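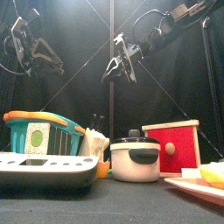
The well pump at the Furside house started short cycling in March. I noticed it in the basement late in the evening with one tap running upstairs: the pressure switch clicked on, clicked off, and clicked on again before I had found the flashlight. A healthy system with one tap open should leave the pump off for a good while between starts.

The system is simple. A submersible pump in a drilled well feeds a check valve, then a tee with the gauge, the pressure switch, a drain and the relief valve, and then a bladder tank. The well dates from 2000, and so does most of the pipe in the basement. The tank is a later Van Acker unit. I have no paperwork for it beyond the label, and the label has lost its lower half to condensation.

A bladder tank is a steel shell with a rubber bag inside. Water goes in the bag, air sits between the bag and the shell, and the air does the pushing. The useful quantity is drawdown, meaning the volume of water the tank delivers between the switch opening and the switch closing again. Drawdown is much smaller than the size printed on the tank. It depends on the cut-in pressure, the cut-out pressure and the air charge you started with. If the air charge is low, the bag fills most of the shell before the pump shuts off, the remaining air is a small cushion, and the pressure falls very fast when you open a tap. The pump then starts again. Motors dislike starting far more than they dislike running.

The usual cause is lost air. The other common ones are a failed bladder, a clogged nipple under the switch, and a switch set with too narrow a differential. All of them look the same from the kitchen.

I checked the nipple first. It is a short piece of quarter inch pipe, and ours had a crust of iron in it that left a hole I could just get a paper clip through. With a restriction there the switch sees the pressure late, and it can also chatter when the pump starts and the line pressure bounces. I replaced it with brass. The cycling was slightly more regular afterward and no slower.

Next I measured drawdown directly. Turn off everything in the house that uses water. Let the pump run up to cut-out. Cut power at the breaker, open the drain into a bucket, and close it when the gauge reads the cut-in pressure. I used a 5 gallon bucket with marks on the inside, and the water barely covered the bottom.
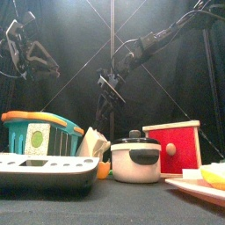
Juraj Ondrejka wrote to ask whether I had drained the tank completely before putting a gauge on the air valve, as a reading taken with water in the bag tells you only the water pressure. I had not, the first time. It is an easy mistake. With the system pressurized, the air and the water are at the same pressure by definition, so the tire gauge agreed nicely with the water gauge and I wrote it down as good. His comment saved me from buying a new switch.

The correct order is power off, drain open, a faucet open upstairs to let air in, and then wait until nothing more comes out. Rock the tank if the plumbing allows it. Ours does not allow it. Then read the air valve. Drained, the tank held 5 psi. The target is two psi below cut-in, and we were nowhere near it.

No water came out of the valve when I pressed the pin, so the bladder was probably intact. Water at the air valve means a hole in the bag and a new tank. A dry valve is weaker evidence, because a small tear near the bottom can take a long time to show up at the top. I put soapy water on the valve core and got a slow row of bubbles. The core was the leak, or at least a leak. It is the same core used on car tires and costs almost nothing.

I replaced the core, pumped the tank up with a small compressor, went a little over, and bled it back with the gauge on. Check the charge again after a few minutes. The compressor warms the air, and the reading drops as it cools. I also replaced the plastic cap with a metal one that has a rubber seal.

Then the water gauge. Mine is a Jutov, and it had been reading high for an unknown length of time. Tapping the glass moved the needle. A new one went in at the same tee with tape and a little paste, and it showed that the switch had drifted too. The differential should be 20 psi and it was well short of that. On this type of switch the large nut moves both points together and the small nut moves only the cut-out. Start with the large nut, get cut-in where you want it, and leave the small nut alone until that is settled. Turn the power off for each adjustment. The terminals are live and they are right next to the nuts.

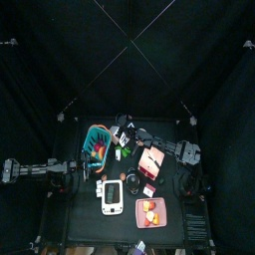
According to Godelieve Van Loon, the small nut on her switch had seized entirely, and forcing it cracked the bracket, so she would rather replace the whole switch than adjust an old one. I can see the argument. A switch is cheap, and the contacts on mine were pitted. I dressed them once and left them. If the points drift again I will put in a new switch and set the air charge to match, in that order.

The repeat bucket test gave a much better number, and the fill was close to what the maker's table gives for a tank of that size. With one tap open, the pump now rests long enough that I gave up waiting and went upstairs.

Two things are still open. The check valve may be leaking back. With all the water off overnight, the new gauge drops slightly by morning, and I have not worked out whether the loss is at the check valve, the pitless adapter or a toilet flapper. The test is to close the valve on the house side of the tank and watch the gauge. If it holds, the leak is in the house. If it still falls, the water is going back toward the well.

The other is the relief valve, which has a ring of scale around the outlet and has probably not been exercised in years. I have a replacement coming from the supply counter in Pikport and will fit it when the tank is drained for the check valve.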